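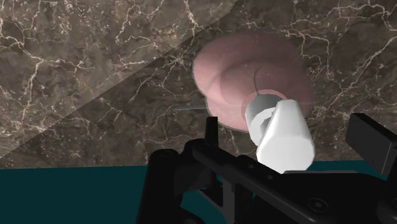
Rules I have learned to live by, sim edition

I have been writing house rules for our simulated gripper tasks since September, which is a strange hobby to be paid for. The document started as one page. It now has 367 numbered lines, and I can recite more of them than I can phone numbers.

Most of them exist because of me.

Take the rule on backdrops. When I set up my first scenes I picked whatever surface texture came first in the menu and left it alone for months. Every policy we trained got very good at working in front of gray. Then Görtz, the other team on our floor, handed us a set of scenes with busy backgrounds and our success rate fell down a flight of stairs. So now line 12 says the background gets swapped on every batch, and it has to include the ugly ones. Brown marble with white veins all over it, like a hotel lobby that lost an argument with a thunderstorm, is fine. Encouraged, even. A hard line of light across the stone is fine too, for the same reason.

The rule on see-through stuff took longer to agree on. If you're going to put a pale pink, half-transparent thing in a scene and then ask a gripper to bring a white part up to the ring in it, you need to decide ahead of time what counts as the edge. Is it the puffy outer rim? Is it the smaller, darker ring? We argued over that for an entire afternoon and the answer was the small ring, always the small ring, and you write it in the task file before you run anything. I used to write it in afterward. You would be amazed how accurate my results were.

Some of the others, in the order I remember them:

Floating objects are allowed only if the task file says they float. An object hanging in midair with no note attached is a bug until somebody proves otherwise.

Name the parts by shape. "The white faceted one" beats "the connector" or "the plug" or, from one of my early files, "thingy B." Shapes stay put when the task changes its mind.

No fewer than 5 backdrops per object, and 200 runs per backdrop before you're allowed to use the word "works" in a meeting. The old number was 20. I miss the old number.

Keep the gripper in view at contact. Black fingers on a dark surface are hard to read, and a render where you have to guess which bit is touching gets thrown out, however pretty.

Thin things get their own check. Rods, wires, seams, anything a few pixels wide. Our Girnetti scripts will happily shave one off when you shrink the render, and then you spend a morning looking for a rod that is perfectly healthy in the full-size version.

Log the seed. I know you know. Log it anyway.

Last month I went back through the Orar archive, more than 1,877 renders, to see how many would pass the rules as they stand now. I am not going to print the result. I will say that I made a lot of them, and that the delete key on my keyboard has gone shiny.

The complaint I hear most is that rules like this slow people down, and they do. Filling in the task file takes longer than building the scene. At Junstead, where I worked before this, we had no rules at all and we were extremely fast. We produced a mountain of data at tremendous speed, and then spent a winter trying to figure out what any of it was of.

I'm still stuck on shadows. Half of us want them fixed per batch, the other half want them random, and the current text of line 90 reads "see discussion," with a link to the discussion, which links back to line 90. If you have a policy you like, the comments are open. Please number your points.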